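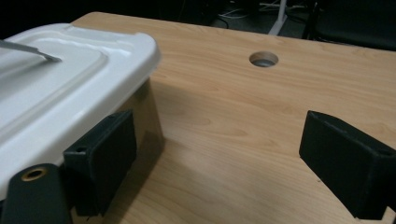 How do I get the sour smell out of plastic food containers?

Posted by fleury842
September 8, 2025

Hi all, hoping one of you kind souls can help. I store my sourdough starter and leftover dough in plastic containers with snap lids, and back in July I went away and left one shut on the counter with a good bit of dough still in it. You can imagine! I've washed it over and over with regular dish soap, and it looks perfectly clean, but the minute I take the lid off there it is again — that sharp, vinegary, old-beer smell. I'd hate to throw it out when it's otherwise fine. Does anything work, or do I need to give up?

3 shares

silport_kitchen
Oh, I've been there, and please don't toss it yet. Make a thick paste of baking soda and warm water, smear it all over the inside and the lid, and leave it overnight. Rinse it well the next day and set it outside with the lid off for a whole afternoon if you have sun. Sunshine did more for mine than any cleaner I bought. If your lid has a rubber seal that comes out, pull it out and wash it by itself, as that's where my smell was hiding the whole time. You may have to do it twice, so be patient with it.

Comments (3)

vumodance
bleach

grasum_gran
I crumple up newspaper, stuff the container full, snap the lid on and forget it for a few days. My mother did it with lunch boxes and I still do. I'd go easy on scrubbing pads, though — once the inside gets scratched up it holds smells worse than ever. And store it with the lid off from now on, dear!

200 views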